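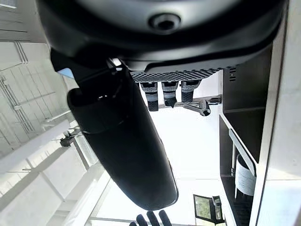
Week 4 handout: teaching a task by hand and by remote control

Welcome back, everyone, and thank you for squeezing into the Riltley room again. Today we go over the two ways we'll be showing the arm what we want from it this term, and please do ask if I go too fast (I know I ramble, too).

Guiding by hand. You hold the forearm and lead it through the motion yourself. Go slowly, and keep your own fingers away from the joints. It feels a bit like teaching a child to write — a light grip works better than a firm one.

Remote control. You sit at the Justuto station and the arm follows your movements. Most people overshoot at first, so take 15 minutes just to wander about in open space before you pick anything up.

For the lab, each pair records 20 demonstrations of the cup task, half by each method. Start from a slightly different pose every time, and keep your clumsy tries in a separate folder — we'll want them in July for the Ballbridge comparison.

Reading: Rautiainen course pack, page 44 to the end of the chapter.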